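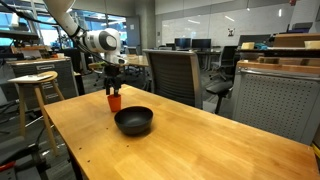 Margaux Gaillard wrote in to say that she has given up on wood altogether, that her butcher-block table drank every drop of oil she ever put on it and still went gray by the sink end, and would I please stop telling people it's easy. Well, Margaux, I've thought about your letter all week while doing the dishes, and I think you have a point, so let me go back over the whole business of living with a pale wood top and see if I can't win you back!

First, the daily wipe. A cloth wrung out hard, so that it feels cool but leaves no shine of water behind it, and a drop of dish soap if there's been anything greasy. Go with the grain. Then a dry towel straight after (I keep an old flannel pillowcase for this, cut in four, and I'm on my last quarter). Leaving the table to dry by itself is how most gray patches get their start, and I suspect that's what went on at your sink end.

Now the oil. Before you put on a drop, find out what's already on there. Sprinkle a little water in a corner and watch it for a few minutes. If it beads up and sits, you have a varnish or some other hard finish, and oil will only lie on top and go sticky. If it soaks in and leaves a darker spot, the wood is thirsty and you can carry on. Food-safe mineral oil is what I use, warmed by standing the bottle in a bowl of hot water, rubbed in with a rag and left overnight. In the morning, wipe off whatever is left. A new top wants this once a week for the first month, and after that whenever it starts to look dull.

For gray marks on bare or oiled wood, sand lightly with 120 paper and then 180, a good bit wider than the stain so you don't end up with a dip. Oil the same day. It'll look too pale next to the rest for a while, but it catches up.

White rings from a hot mug are another matter and usually live in the finish. Try a dab of plain petroleum jelly left on overnight before you try anything rougher.

Small holes from old screws or a clamp can be filled with sanding dust mixed into a little wood glue. Mine always dry darker than I expect, so test it underneath first. You may decide you like the holes. I left two of mine alone and use them to tell which end is which when I've had the table pulled out.

As for what sits on it, lightweight plastic cups are kind to wood and you can hardly hurt anything with them. A heavy bowl deserves a look at its bottom. Run your thumb over the foot, and if it feels like sandpaper, rub it with wet 400 paper or stick on some felt dots. And please lift bowls when you move them, even the little ones, even when you're in a hurry and your hands are full of onions.

Stools get forgotten. The footrest takes more wear than the seat does, from all those shoes, so give it a bit of oil or paste wax when you do the table, and check that the joints are tight while you're down there.

Margaux, try the pillowcase for a month and write me again.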